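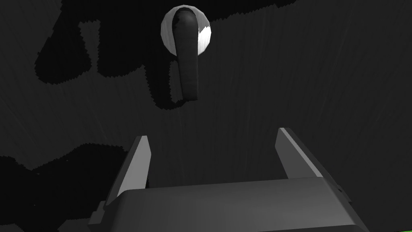
A data sheet for a mobile phone is a list of parts and values, and the buyer must put them together in his or her own head. This is the first difficulty of our unit. A list tells us which parts exist, and it says little on how they work with each other. Take the dark, rounded handle in the picture, attached to its round disc in white and light grey: one could write "handle, one piece; disc, one piece", and the reader would still have no idea how heavy the lever is to turn. With phones it is the same. "Large battery" and "bright display" stand on two separate lines of the sheet, although in daily use the second one empties the first one.

# Unit 4: Reading a phone data sheet

Gruvthorpe Evening College, Consumer Technology for Shop Staff

Please read sections 4.1 to 4.3 before the class. The class on Friday takes 2 hours and we will spend most of the time on the exercises in 4.6. Bring the data sheet of your own phone, printed or saved, in whatever language you have it.

## 4.1 Three kinds of line

In earlier years I divided the data sheet by topic (display, camera, battery and so on). I have now stopped with this, as the students learned the topics by heart and could still not tell a customer what a line meant. Now we divide by the kind of statement.

**Measured values.** Weight, thickness, screen diagonal, battery capacity. They can be checked with an instrument. Two careful people should receive the same result, within a small tolerance.

**Named parts.** The processor, the type of glass, the type of memory. A name can be looked up, but the name alone says nothing until you know which other parts have a similar name and how they differ. A higher number in a processor name often means a newer or faster part, but between two product families the comparison is not allowed.

**Promises.** "All-day battery", "fast charging", "software updates for 24 months". A promise needs conditions. If the conditions are missing from the sheet, look at the footnotes, and if they are missing there too, treat the line as advertising.

Some lines belong to two kinds at once. "Fast charging, 18 W" is a promise with a measured value behind it. The value tells you the highest power under good conditions, and the phone will usually hold it for a part of the charging only.

## 4.2 Battery capacity

Our example in this unit is the Salley, a phone from the lower middle of the price range. The sheet gives its battery capacity as 3735 mAh. The unit is milliampere-hours: a current in milliamperes multiplied by a time in hours.

If we suppose that the phone draws an average current of 334 mA, the calculation is simple:

> 3735 mAh ÷ 334 mA = 11.2 hours

The result is rounded to one decimal. Please do not give such a result to a customer as a fact. The average current is our own assumption for the exercise, and a real phone changes its current all the time. With the screen off it needs very little. With navigation, a bright screen and a weak mobile signal it needs much more.

Note also that milliampere-hours do not describe energy completely. For energy we need the voltage:

> 3.735 Ah × 3.85 V = 14.4 Wh

The voltage of 3.85 V is the nominal one printed on the sheet. When you compare two phones with the usual single-cell battery, the difference in voltage is small and you may compare the mAh directly. When you compare a phone with a power bank, a tablet or a laptop, always change to watt-hours first. Customers ask very often why a power bank does not fill the phone as many times as they calculated, and the answer lies in the voltage conversion and the losses on the way.

## 4.3 Display

Four lines are normally given: diagonal, resolution, type of panel and brightness. Many sheets in the lower price range give only three and leave out the brightness.

The diagonal is measured from corner to corner, and as a rule the rounded corners are counted as if they were square. Two phones with the same diagonal can have a different area, because a long and narrow screen has less surface than a wider one. For customers who read much text, I recommend to look at the width of the phone as well.

Resolution is the number of pixels in both directions. Together with the diagonal it gives the pixel density. Above a certain density most people see no difference at normal reading distance, and a higher resolution can then cost battery time without visible gain.

Brightness is given in nits. Pay attention to the words in front of the number. "Typical" means what the whole screen can hold under ordinary conditions. "Peak" can mean a small area, for a short time, with special content. A peak value of one phone must never stand beside a typical value of another.
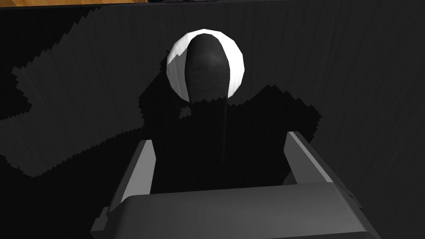

The type of panel is the line where opinions are strongest, so let us keep to what can be said with safety. An LCD panel has a light behind it, and black areas therefore still shine a little. An OLED panel produces the light in each pixel, and a black pixel is off. For this reason a dark menu saves energy on OLED and almost nothing on LCD. Some users with sensitive eyes are disturbed by the way in which OLED panels are dimmed. If a customer mentions headaches, let the customer look at both types in the shop at low brightness before buying.

## 4.4 Memory and storage

These two words are mixed up more than any others at the counter. In class we use them as follows:

| Word in class | What it does | Also written as |
|---|---|---|
| Memory | Holds the apps that are open now | RAM |
| Storage | Holds photos, apps and files | ROM, internal memory, flash |

"ROM" is technically wrong for the storage, as one can write on it, but many manufacturers use it and you must recognise it.

Part of the storage is already used by the system when the phone leaves the factory. The sheet often mentions this only in a footnote. There is also the so-called extended memory, where a piece of storage is borrowed to work as additional RAM. It is slower than real RAM. If a sheet says "8 GB (4 + 4)", ask which four are real.

A card slot is worth its own question. In a hybrid slot, the memory card takes the place of the second SIM card, and the customer has to choose.

## 4.5 Comparing two phones

We compare the Salley with the Steinbach, which stands beside it in most shops and costs a little more. Use this order:

1. Ask for what the phone will be used on a normal day.
2. Choose the lines of the data sheet that matter for this use, four at the most.
3. Check that both sheets use the same unit and the same condition.
4. Only then compare the numbers.
5. Say aloud which lines you could not compare.

The fifth step is often forgotten. The Steinbach sheet gives typical brightness and the Salley sheet gives peak brightness, so on this point there is no comparison, and the customer should hear it. The update promise of 24 months is on both sheets, but the Salley counts from the launch of the model and the Steinbach from the date of purchase. For a phone bought one year after launch this makes a difference of twelve months.

## 4.6 Exercises

**a)** Mark every line of your own data sheet with M (measured), N (named part) or P (promise). Where you are unsure, write two letters.

**b)** Repeat the calculation from 4.2 with half of the average current. Then describe in two sentences a day on which this lower value would be realistic.

**c)** The Zoddale is sold as a "two-day phone". Write down the conditions you would need to know before you repeat this to a customer.

**d)** In pairs: one person plays a customer who wants to take photos indoors, the other explains the difference between memory and storage without using an abbreviation. Change roles after five minutes.

Written answers to b) and c) should be handed in at the next class. One page is sufficient, handwriting is accepted. Unit 5 continues with the camera lines, and for this you will need the same data sheet again, so please keep your marked copy.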